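Cleaning and Storing Old Records at Home
Household Advice from the Tretusari Sound Library

The Library receives many questions about family records found in attics, basements and closets. The guidance below applies to discs in ordinary household condition. Records that are cracked, flaking or covered in active mold should not be washed and should be shown to a conservator.

Identify the disc first
Most 78s made before the 1950s are shellac. They are heavy and rigid, and they break easily. LPs and most 45s are vinyl and will flex slightly when held by the edges. Alcohol damages shellac and must never be used on it, including the small amount found in many bottled record cleaners. Lacquer discs, which often have a metal core visible at the center hole and a typed or handwritten label, should not be cleaned at home at all.

Prepare the work area
Choose a table with room on both sides, one for discs waiting to be cleaned and one for finished discs. Lay down a clean cotton towel. Use distilled water no warmer than 85 degrees Fahrenheit. Wash hands beforehand and hold each disc by its edge and label only. 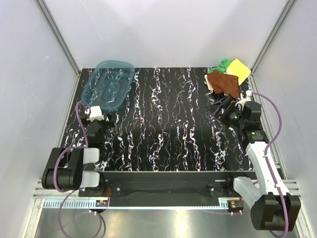
Plastic tub on a dark, streaked tabletop.

Cleaning
Remove loose dust with a dry carbon-fiber brush, following the grooves. Add 2 drops of plain, unscented dish soap to a quart of distilled water. Moisten a soft microfiber cloth, wring it out and wipe in the direction of the grooves with light pressure. Keep the label dry. Older label inks run, and a stained label cannot be restored.

Wipe again with a second cloth and plain distilled water. Soap left in the groove will collect on the needle at the next playing. Do not leave shellac discs to soak.

Drying
Stand the discs upright in a rack with space between them, away from sunlight and heating vents. A dish rack with coated wires is acceptable. Allow 3 hours, longer in humid weather. Hair dryers should not be used.

Sleeves and shelving
Discard torn or dirty inner sleeves, but keep any that carry printing or notes. Replacement sleeves should be acid-free paper or polyethylene; the Library uses the Gollon 10-inch and 12-inch sizes. Shelve discs vertically, grouped by size, with firm dividers every six inches. A leaning row will warp vinyl over a summer.

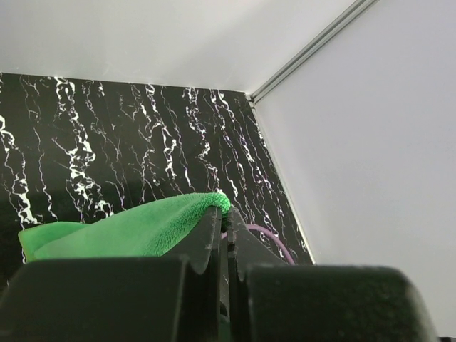

Karlijn Postma writes that she followed these steps for a collection of 315 shellac discs and recommends numbering each sleeve in pencil before the first disc is taken out. In her case two albums had been mixed together, and the numbers allowed her to return every disc to its original place.

The Library endorses this practice. Pencil should be applied to the sleeve while it is empty, as pressure from the point can mark the disc inside.

Questions about home care may be left at the De Smet Street desk for Ginette Zacharias. Discs should not be mailed without prior arrangement.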